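Narham store - monthly safety walk, April
Health and beauty aisles, stockroom door and rear fire exit

1. Floor dry and free of trip hazards - PASS. Mat at the entrance curls at one corner. Tape is a stopgap, please replace.
2. Aisle width at least 1000 mm - PASS. Tightest point is by the promotion bin.
3. Fire exit clear - FAIL. Two roll cages left in front of the door. Moved during the walk.
4. Extinguishers in date - PASS. One sign missing by the stockroom.
5. Shelving stable, heavy stock kept low - PASS. Nothing stacked higher than the uprights in hair care.
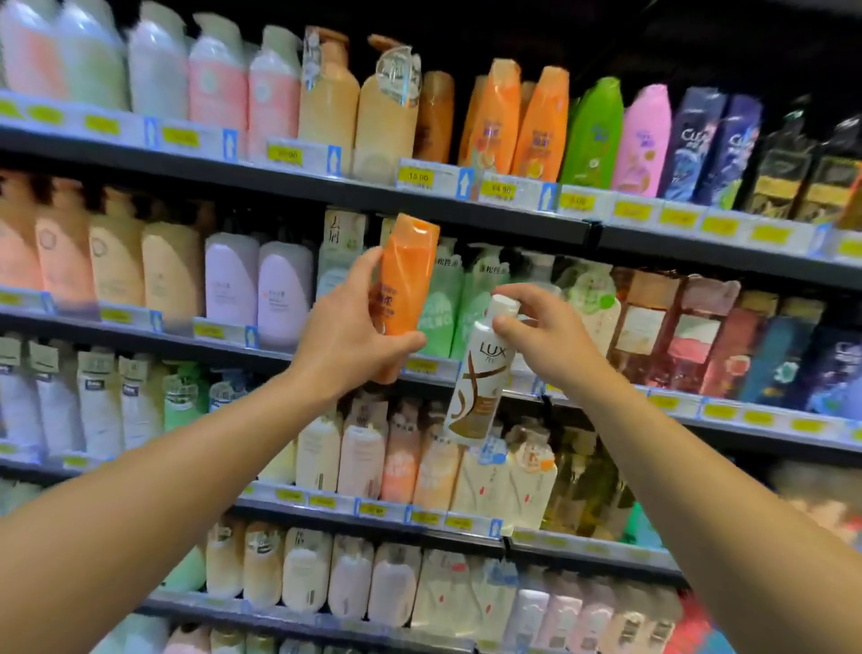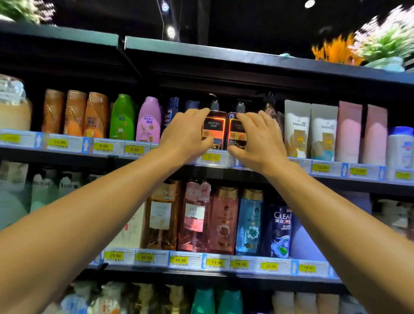 Hair care shelves

Checked by: Bautista

6. Spill kit stocked - FAIL. Granules used up and no gloves left. Reorder from Felow.
7. Emergency lighting - PASS. The unit over the rear door is dim but working.
8. Kick stools - one has a worn foot. Taken out of use. Toton branch has a spare.
9. Stockroom ladder tag - PASS. Inspection label is hard to read, ask for a new one.
10. Bottom shelf edges - sharp end cap on the 200 mm bracket near the tills. Cover fitted, check again next month.

Items 3 and 6 to be closed before the May walk.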